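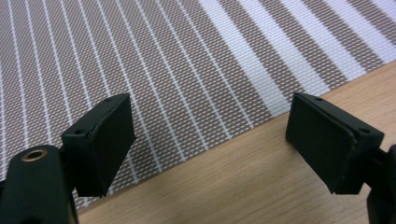

茜の染液は、なぜゆっくり温度を上げるのですか。
温度が高くなりすぎると、根に含まれる茶色や黄色の成分が多く出て、赤が濁りやすいからです。

工房ノート 2025年11月10日
記入:オスマン・ラガブ(Othmane Ragab)

上の問いは、見学の方から午前に受けたものです。私はその場でうまく日本語が出てこなかったので、答えを書いておきます。次に聞かれたときは、これを読みます。

今日の作業は、羊毛糸の茜染めの二回目です。糸はBelhajの二本撚り、乾いた状態で789 g。前回と同じロットですが、前回より少し脂が残っている感じがします。手で握ると、すべります。洗いをもう一度しました。洗剤は中性、湯は40度、押し洗いだけです。こすりません。前回、私が急いでこすってしまい、かせの外側がフェルトのようになりました。その糸はまだ棚にあります。捨てないで、見本として置いておきたいです。

媒染はミョウバンで、昨日の夕方に済ませました。濃度は前回と同じにしました。酒石英は入れていません。入れると色が明るくなると本に書いてありますが、一度に二つのことを変えると、何が効いたか分からなくなります。酒石英は次の回に試します。媒染のあと、絞らずに、濡れた布に包んで一晩置きました。

茜は乾燥した根で、Tundordaleから届いた袋を使いました。前回はPukonの粉です。ここが今回変えたところです。根は水に浸けて、やわらかくなってから鋏で切り、最初の水は捨てました。この水はかなり黄色かったです。二番目の水も薄い黄色でしたが、捨てずに瓶に取ってあります(窓側の棚、ふたに「茜・二番水」と書きました)。木綿の小さい布で試したい人は使ってください。

火にかけてからのこと。最初の一時間は、とても弱い火にしました。温度計は鍋の真ん中に下げ、底に触れないようにします。底に触れていると高い数字が出ます。途中で電話に出たため、少し目を離しました。戻ったとき、予定より高くなっていたので、すぐ火を消し、ふたを開けました。沸騰はしていません。しかし、液の色が少し茶色の方へ動いたように思います。これは私の目の印象で、記録としては弱いです。

糸を入れたのは昼の少し前です。入れる前に、糸をぬるま湯で十分に濡らしました。かせのひもが一か所きつく結んであり、前回はそこが白く残ったので、今回は八の字にゆるく結び直しました。引き上げたとき、結び目のところも同じ色に見えました。乾いてから、もう一度確かめます。

色について。濡れているときの色は、煉瓦のような赤です。前回のPukonの粉は、もう少し橙に近い色でした。乾くと一段薄くなるので、今は比べません。前にも濡れた色だけ見て喜んで、次の朝にがっかりしたことがあります。

水について。ここの水道水は硬度が低いそうです。茜はカルシウムがある方が赤くなると言いますから、炭酸カルシウムを少し入れるかどうか、朝に相談しました。結論は「今回は入れない」です。私は入れたかったですが、根を変えたばかりなので、相談の結果に賛成します。入れる場合は、糸を入れる前の液に溶いて、よくかき混ぜること。粉のまま糸に付くと、まだらになります。

道具。Gastimikの温度計は電池が弱っています。数字が薄くなり、横から読めません。新しい電池を引き出しに入れました。大きい鍋の取っ手もねじがゆるいです。締めましたが、また動きます。熱い液が入っているときは、必ず二人で持ってください。

費用のメモ。根は一袋が4,000円を超えました。粉より高いです。送料は別に書きます(領収書は青いファイル)。同じ重さで比べると粉の方が得ですが、根は二回目、三回目の液も取れるので、すぐには決められません。使った根は布の袋に入れたまま冷蔵庫にあります。食品ではないので、赤いテープを貼りました。お茶と間違えないでください。

夕方の追記。糸は染液の中で冷まして、そのまま一晩置くつもりでしたが、明日の朝は鍋が別の作業で必要だと聞きました。それで、液ごと白いバケツに移しました。移すときに糸が少し空気に触れました。むらになるかもしれません。なった場合は、この行を思い出してください。

残っていること。
・糸の水洗いと陰干し。
・乾いた糸から短い見本を切り、前回の見本の隣に貼る。台紙には媒染と根の名前を書く。
・二番液で、媒染していない糸を染める。色はあまり期待しませんが、比べるものが欲しいです。
・耐光の試験。半分を黒い紙で隠して、南の窓に貼る。12月に外して見る。
・酒石英の在庫を確認する。前に私が見たときは、瓶の底に少しだけでした。

「煮出す」と「煎じる」の違いをまた聞き忘れました。このノートでは全部「煮出す」と書いています。間違っていたら、鉛筆で直してください。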